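Moving a small inventory off a spreadsheet

For a few years I sold refurbished mechanical timers and their spare parts out of a back bedroom, and the stock record was one spreadsheet. It had 519 rows at the end. I moved it to a database in March and am writing down the steps while I still remember them, mainly so that I can repeat them when the order history goes the same way.

The spreadsheet had one row per part, with columns for part number, description, bin, quantity, cost, supplier and notes. The notes column did most of the work. It held alternate part numbers, which timer bodies a part fit, return dates, and in a few rows an entire email pasted in. Quantity was supposed to be a number but had entries such as "3 + 1 bad" and "see bin 12".

The first thing I looked at was Vendstead, which is a hosted inventory service. The import screen accepts CSV and the column mapping is fine. It wants a unique SKU per row, and I had 64 part numbers that appeared more than once, usually one row for new stock and one for used. I could have added a suffix to the used ones, but then reorder levels are tracked against two separate items and the reports come out wrong. The monthly price was also more than I wanted to pay for something I open twice a week.

I ended up with plain SQLite and four tables: part, stock, supplier and fitment. Part holds the number and description and nothing that changes. Stock holds one row per part, condition and bin, so the duplicates went away without renaming anything. Fitment is a two-column join between a part and a timer body. That table alone replaced most of the notes column.

Cleaning took far longer than the schema. The order I would use next time:

Export to CSV and never touch the original again. Trim whitespace in every text field. Normalize part numbers to uppercase with hyphens only (I had hyphens, slashes, spaces, and one long dash that had come in from a PDF catalog). Split quantity into good and bad. Only then look for duplicates. I looked for duplicates first and had to do it again.

There were 154 rows where the supplier was blank or was a name I no longer recognized. Most could be worked out from the part number prefix. Jondell parts all start with J and a four-digit number, and the Skureck springs have a letter at the end for wire gauge. The rest got a supplier record called UNKNOWN. I had considered allowing null there, but a null supplier drops out of an inner join and I know I would forget.

One mistake worth recording. I stored cost as a float on the first pass. The totals were off by a few cents against the old sheet and I spent an evening looking for a missing row before checking the type. Cost is now an integer number of cents and the totals match.

For data entry I wrote a short script that takes a part number, a condition and a signed quantity, and writes to a log table as well as to stock. The log has a trigger that refuses deletes. Corrections go in as a new line with the opposite sign. This is more typing, but the old sheet had no history at all, and when a count was wrong there was no way to tell when it went wrong.

Bin labels are printed from the same database. I use the narrow tape in a Menon label printer, with the bin code in large type and the part number under it. The tape sticks to polypropylene drawers if they are wiped with alcohol first. On the older steel cabinet it lifts at the corners within a week and I have gone back to card inserts there.

Backups are a nightly copy made with the .backup command, which is safe while the file is open. A plain file copy is usually all right too, until it happens in the middle of a write.

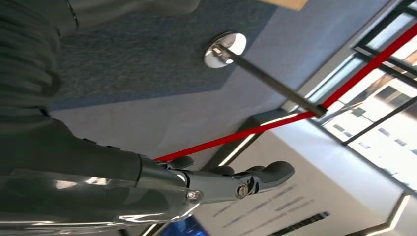

I keep 30 days of those copies and one per month after that. The whole set is still smaller than the old spreadsheet was with its pasted emails. Order history is next, and the main problem there is that shipping was sometimes entered as a line item and sometimes as a column.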